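# Khamphan – perguntas frequentes

Perguntas que chegam à equipa sobre o Khamphan, o planeador de preensão para células com transportador. As respostas valem para a versão atual do ramo principal. Última revisão: 20 de março de 2021, por Raluca Olteanu.

## O que faz o Khamphan e o que não faz?

Recebe imagens da câmara do pulso e da câmara fixa, estima a pose das peças e devolve uma trajetória para o braço. Não controla o motor do transportador. Esse trabalho fica com o Tinex, que corre como processo separado e publica a velocidade do tapete.

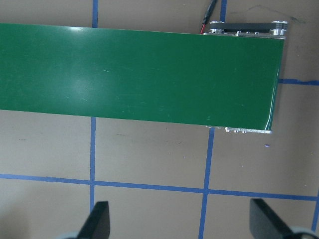

*Tempo de leitura: 3 minutos*

## Preciso das duas câmaras?

Para calibrar, sim. Depois da calibração, o planeador funciona só com a câmara do pulso, desde que a pose do transportador não mude. Se alguém mexer no transportador, mesmo pouco, é preciso repetir o passo `calib_base`.

## Para que serve a grelha de fita?

A grelha dá ao módulo de perceção um conjunto de linhas conhecidas no plano de trabalho. O detetor procura os cruzamentos e ajusta uma homografia entre a imagem e a mesa. A fita não precisa de estar perfeitamente esquadrada – o ficheiro `grid.yaml` guarda as posições medidas, e são essas que contam.

Um cruzamento tapado pelo transportador ou pela garra é simplesmente ignorado. O ajuste exige no mínimo 11 cruzamentos somando todas as poses de calibração. Com menos, o programa termina com o erro `GRID_UNDERDETERMINED`.

## Os dois braços podem mover-se ao mesmo tempo?

Podem, mas o planeamento é sequencial. O primeiro braço reserva um volume, o segundo planeia à volta dele. Quem quiser desligar a reserva para ensaios lentos usa `--no-reserve`, com a velocidade limitada na consola de cada braço. Não há planeamento conjunto e não está previsto para este ano.

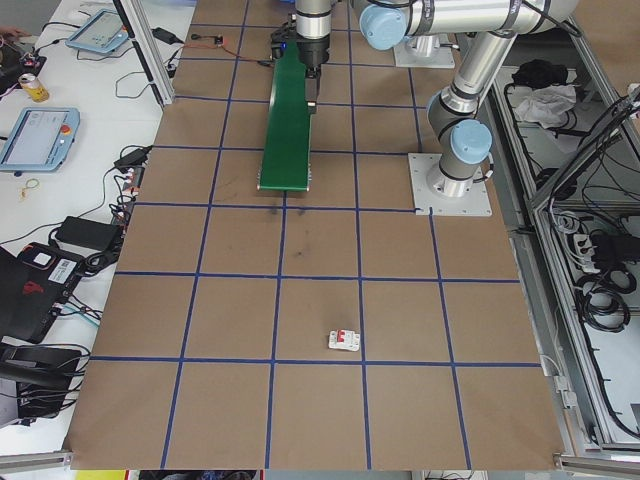 A reserva é libertada quando o braço comunica o fim do movimento. Se a ligação cair a meio, o volume continua reservado até o operador correr `khamphan release`. Em fevereiro tivemos vários pedidos para libertar automaticamente ao fim de um tempo fixo. Decidimos que não: um braço que deixou de responder continua a ocupar espaço.

## Como é que o programa distingue a peça do fundo?

A segmentação compara a imagem com um modelo do fundo gravado na calibração. Riscos e manchas pequenas na mesa ficam no modelo e deixam de ser candidatos. Objetos que entram depois são tratados como peças, incluindo os que não interessam. Para limitar as deteções, define-se uma região em `roi.yaml`.

Peças brancas sobre cartão costumam dar bom contraste. Peças escuras perto da fita azul dão mais trabalho e podem pedir um limiar próprio.

## A deteção falha em cima do tapete. Porquê?

O tapete reflete a luz do teto de maneira diferente da mesa, e um limiar único raramente serve para os dois. Na câmara do pulso, a mancha clara de reflexo apanha a zona esquerda e central do tapete verde, e o detetor tende a perder aí os contornos das peças. Há duas saídas: baixar a exposição para 905 (em microssegundos, parâmetro `exposure_us`) ou ativar a máscara de reflexo, escrita por Nattawut Klinhom. A máscara custa cerca de 29 ms por imagem.

## Onde devo pôr a origem do referencial do transportador?

Na extremidade onde o braço recolhe as peças, com o eixo X ao longo do tapete. O sentido positivo é o do movimento. Quase todos os erros de sinal que nos chegam vêm daqui.

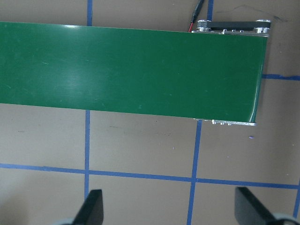

O referencial é estimado a partir de três arestas e depois refinado com a câmara do pulso. A borda superior do tapete é fácil de ajustar. Na ponta direita, o brilho fino onde o tapete dobra sobre o rolo serve de terceira aresta, e convém que a garra aberta fique em baixo na imagem, sem a tapar. As polias prateadas e a correia preta do acionamento devem ficar fora da região de procura: têm arestas fortes e atraem o ajuste.

## Posso usar outra garra?

Sim. É preciso um modelo de colisão e a máscara dos dedos vista pela câmara do pulso. O utilitário `fingermask` gera a máscara com a garra aberta e fechada. O modelo Toka já vem incluído.

## O que significa o erro 278?

A marca temporal da imagem e a da velocidade do tapete estão demasiado afastadas. Verifique a sincronização dos relógios entre a máquina do Tinex e a do planeador antes de alterar tolerâncias.

## Existe simulador?

Existe o Bristen, mantido por Sakda Noiphan. Reproduz a cinemática e o transportador, mas não os reflexos nem os cabos. Um plano aprovado no Bristen deve correr primeiro a velocidade reduzida na célula.

## Como comunico um problema?

Abra um registo com a saída de `khamphan report` e o ficheiro `grid.yaml`. Questões de perceção vão para Jaruwan Kaewmanee, questões de planeamento para Montri Kaewkla. Registos sem a saída do comando ficam em espera até esta ser anexada.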